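April 16, 2020

Hi all - quick update on the Storico oral history grant, a bit shorter than the last one because most of my month went into transcripts.

We now have 17 interviews recorded and 11 of them typed up and checked. The Zakaria family tapes were the slow ones (lots of crosstalk, and a radio going in the kitchen the whole time!), but I'm so glad we kept them. There's a long stretch about the old mill road that I haven't found in any of the printed histories.
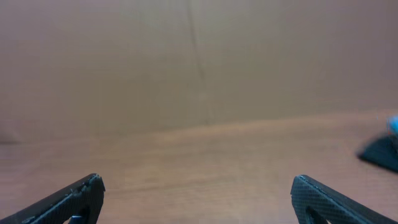
Money is fine. We've spent $1224 of the $1833 set aside for transcription, and I'd like to move whatever's left over to the booklet if that's okay with you. Stirnar quoted us for printing and I'm still waiting to hear back from Cosport on the paper.

The in-person visits are on hold for now, so I'm doing the remaining talks by phone. The sound is thinner but people seem happy to chat longer. I still expect to have the full draft to you in October - will shout if that slips.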